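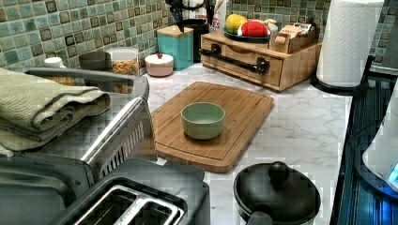 **Demonstration collection** is the stage of imitation learning in which examples of a task are recorded for a policy to be trained on. Each example, or *episode*, pairs camera images with the arm's joint positions and gripper commands.

## Kitchen tasks

The Drerano set, compiled by Li-hua Fung and Keyvan Mohammadi, holds 1,934 episodes of benchtop manipulation. Small bowls, cutting boards and soft toy food are typical objects. 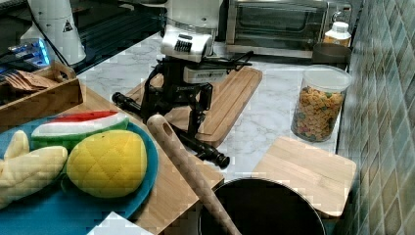
Operators guide the arm by teleoperation. Object positions are varied between episodes – a policy trained on a single layout tends to fail when a board is rotated or a bowl is moved. Background items are generally left on the counter as visual clutter.

A knife lying partly across a board, or a handle leaning into a pot, adds occlusion and limits the available grasp approaches.

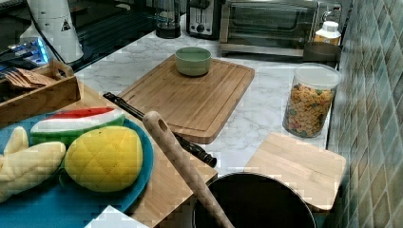
## Filtering

Episodes with dropped frames or operator error are labelled and excluded. In the Drerano set, 164 were removed after review by 2 annotators, who also standardised the task names.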